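Okay so I finally put proper time into the new Konska build and I have to gush for a minute. 1/

The sector map goes up to 2077 systems now and the warp lanes between them make sense! You can plan a real trade route instead of hopping and hoping. 2/

I started at Bredbridge with two freighters and no money. By the time I looked up I'd played over 163 turns and it was dark out. 3/

Factions remember you. I undercut the Hivus miners once, ONCE, and they still charge me double to dock (fair enough, I suppose). 4/

Huge thanks to Naima Slaoui for the pirate AI patch. They run away when they're losing!! They come back with friends!! 5/

Still rough: the market screen lags with lots of stations open, and escorts get stuck on asteroids. Wael El Idrissi has a bug thread going, so please add your save files there. 6/
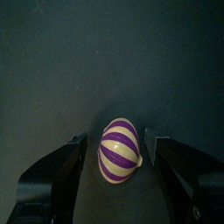
7/ Next up for me is the Saber, the little scout ship. Two weapon slots, tiny hold, turns like a dream. I want to see how far past the outer lanes I can get in one before the fuel runs out.

8/ If anyone has a decent loadout for it, send it over! I'm on the March save format still, so older ones should load fine.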